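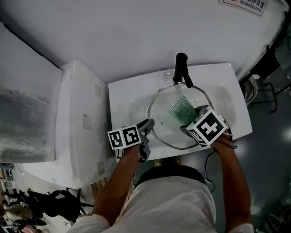

Dishwashing by hand

Dishwashing by hand is the cleaning of cookware, tableware and cutlery in a sink or basin, using water, a cleaning agent and some form of scrubbing. It remains common in homes with a dishwashing machine, especially for large pots, lids, sharp knives and items that heat or strong detergent may damage.

Methods

Two methods are in general use. In the basin method, the sink or a separate bowl is filled with hot water and detergent, and items are washed in it before being rinsed. In the running-water method, detergent is applied to a sponge or brush and each item is rinsed under the tap. The basin method normally uses less water when many items are washed together.

The customary order begins with glasses and ends with greasy pans. Burned food is usually loosened by soaking. Glass lids and dishes are allowed to cool before washing, as a sudden change in temperature can crack them.

Cleaning agents

Before the spread of liquid detergents, households used soap, washing soda, sand or wood ash. Modern detergents contain surfactants, which surround particles of grease and allow them to be carried off in water. Unlike soap, they leave little scum in hard water.

Drying

Items may be dried with a cloth or left on a rack. Air drying avoids the transfer of bacteria from a damp towel. Cast iron and carbon steel are dried at once to prevent rust.

Regional practice

In the Vitstead district, dishes were traditionally washed in two wooden tubs, one for washing and one for rinsing. The Hollenstein Museum of Household Life holds 179 objects connected with the practice, among them tubs, brushes and draining boards. Its dishwashing gallery is open to visitors from March.

See also

Dish rack
Kitchen sink
Scouring pad

This page was last edited on Jul 5, 2026.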